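Card desk and slotted rack: FAQ

Quick answers, we get the same ones every week. Will add more when there's time. Last page had the wrong box size on it, ignore that one if you printed it.

What is the rack for?

Small card-sized packs. The ones with HOTEL across the top mostly, sometimes plain ones. Stands on the desk, you slot packs in, you take them out when a set gets called for. Slots step down toward the front so you can see what's behind.

Where did it come from?

Planberg. Came flat, no glue, tabs only. Took longer than the leaflet said. Leaflet is in the drawer if anyone wants it, page 4 is the useful one.

Can I order one the same?

Ask Planberg, we only have ours. Sterkberg does one a bit like it but the slots are wider and the packs lean.

How much stock do you keep?

Nearly 450 packs when the shelves are full. Boxes hold 100. Opened box goes to the front of the shelf, always. Please dont open a second one because the first is behind something.
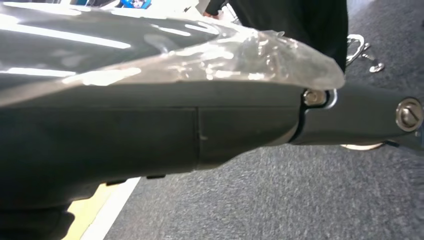
Loading the rack

Which row first?

Back row, then the one in front, work down. The low slots fill last. If you only have a few packs out, keep them all up top and leave the rest of the rack alone.

Which way do the packs face?

Printed side to the front, name at the top. Upside down gets pulled and redone.

One pack per slot or two?

One. Two will go in if you push, and then the divider bows. The Planberg dividers are thin.

A pack won't go in?

Check the corners. Crushed corner = reject tray. Don't trim it.

Can I use the laptop on the same desk?

Yes, left side, rack stays to the right. Phones are ok too. Just keep cables away from the front of the rack, one good tug and the whole lot comes over. Drinks: no. Windowsill for drinks.

Rings, keys etc. on the desk?

Up to you but they scratch. The top is pale and marks easy. Damp cloth, no spray.

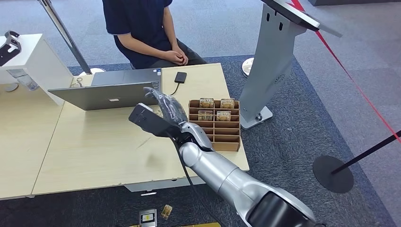

Araba Arthur disagrees about the back row. She fills the front first, says it saves reaching over when you're sitting on the far side, and that the step-down layout only helps whoever is standing. Fair point. If you work seated, do it her way, but tell the next person on. She also asked for labels on the slots, see next one.

Are the slots labeled?

Not yet. We tried paper stickers, they curled up by the second week. Gündoğdu makes a little clip-on tag, 6 to a card, have ordered some. Until then go by the list taped inside the drawer.

Shelves

What goes on the wooden shelves?

Sealed stock, spare boxes, the returns. Heavy stuff low. If it isn't cards or card boxes it probably belongs somewhere else, ask first.

Can I move the shelves?

No. They're fixed to the wall.

How often are they dusted?

When somebody does it. Should be monthly. Lift the boxes, don't wipe round them.

Do returns go back in the rack?

Only after checking. Seal intact, print clean, corners square. Everything else in the reject tray, which gets emptied at 4.
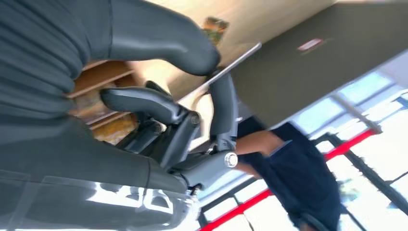 Pevedo, April

Changes since the last version. Box size corrected (100 not 6, sorry, that was the tags). Seated loading added. Line about rubber feet taken out, the feet keep comming off and the rack stands fine without them.

Is there a spare rack?

There was. It's at the other site in Pevedo and they would like to hang on to it.

Who do I tell if a divider snaps?

Leave a note in the drawer with the row and slot. Keep the broken bit, it can usually be glued.

My question isn't on here?

Send it over, we'll try to answer the same day. Mornings are better.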